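Search this site Search

Workshop > Refurbishing > Bench checks > Processor and socket

Processor and Socket Inspection — Checklist with Comments

Bench 29, Wednesday, May 4, 2022. Covers the server board and the desktop tower, both for the Tamgate order. 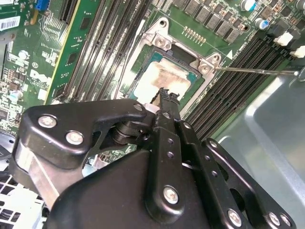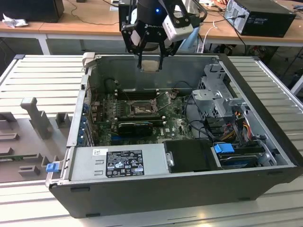
Server board first, desktop tower second.

Irja Kuusisto
Bench Safety Lead, Briseo Refurbishing

BEFORE STARTING

1. Mains lead unplugged and put away from the bench. OK.
2. Wrist strap tested and logged. OK. Log entry 2548.
3. Power supply left closed. OK. The tower's supply stays in the case for this job. The cover is not to be opened at this bench for any reason.
4. Tower lying flat and stable with the side panel off. OK.

SERVER BOARD

5. Old thermal paste removed from processor. NOT DONE. Beige and brownish residue is smeared across the heat spreader. Clean with wipes before any new paste goes on, and keep it off the gold pins beside the socket.
6. Right driver for the bracket screws. OK. Keep the shaft upright — a slip here lands on the board.
7. Capacitors near the socket checked for bulging or leaks. To be signed by second checker.
8. Asset label matched to job sheet. To be signed by second checker.

DESKTOP TOWER

9. Socket lever and retention frame fully lifted before the chip goes in or out. OK.
10. Chip held by its edges only. Comment: same rule as February. If a chip is dropped, it goes in the reject tray even if it looks fine.
11. Loose wires clear of the socket. ACTION. A few thin wires cross the area around it. Tie them back before the frame is closed.
12. Graphics card seated. Leave it in unless it blocks access.
13. Socket contacts checked under the magnifier. To be signed by second checker.

FOLLOW-UP

Items 5 and 11 must be cleared before either job moves to power-on testing. Wipes are in the Zwahlen cabinet, drawer 682. Used wipes go in the lidded bin. Return the signed sheet to the Tovureo folder at the end of the shift.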